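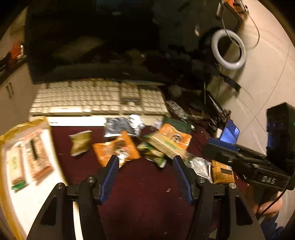 Friday, August 16, 2019
By Wanda Lis

Snack sorting, and a claim I don't quite buy

A reader sent me a paper from a group called Stestgate and asked whether it had anything for people with messy desks. The group had people sort packaged snacks into a box with hand-held grippers, then trained a robot arm on the recordings. The claim is that a robot learns tidying better from a person's own kitchen and desk than from a bare lab bench. They used 3,756 recordings and gave the arm 190 tries at the end.

I have doubts. The headline score comes from flat, stiff packets. Crumpled foil gets one line in a table near the back, and the score there is poor. Anyone who has cleaned out a snack drawer could have told them which ones would be trouble. And 50 of the tries used the very same desk as the training, so I wouldn't call that "any home," as the summary does.

Still, I tried a few things from it on my own drawer.

Pick up crackers by the two long sides. Pressing on the face is how you get crumbs.
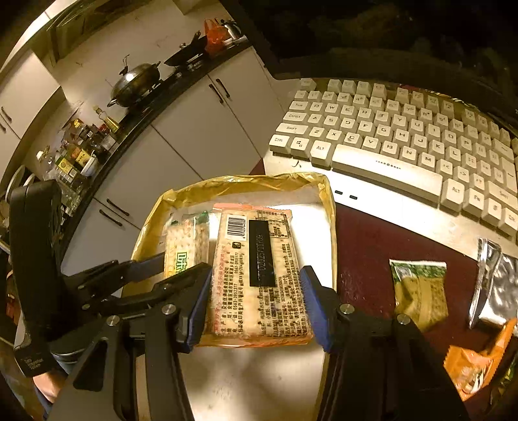 A cracker packet held by its sides at the box.

Open the box all the way and fold the flaps back before you start.

Do the flat packets first and stand them up. Pillow packs go in the gaps.

Move the keyboard. I skipped this and was shaking crumbs out of mine until supper.

The authors also say a fixed order saves time. Mine took just as long both ways, and Teodor Pietrzak, who tried it on his tea shelf in May, got slower. I'd want to see the foil numbers done again, in a kitchen the robot hasn't met, before I believed the rest.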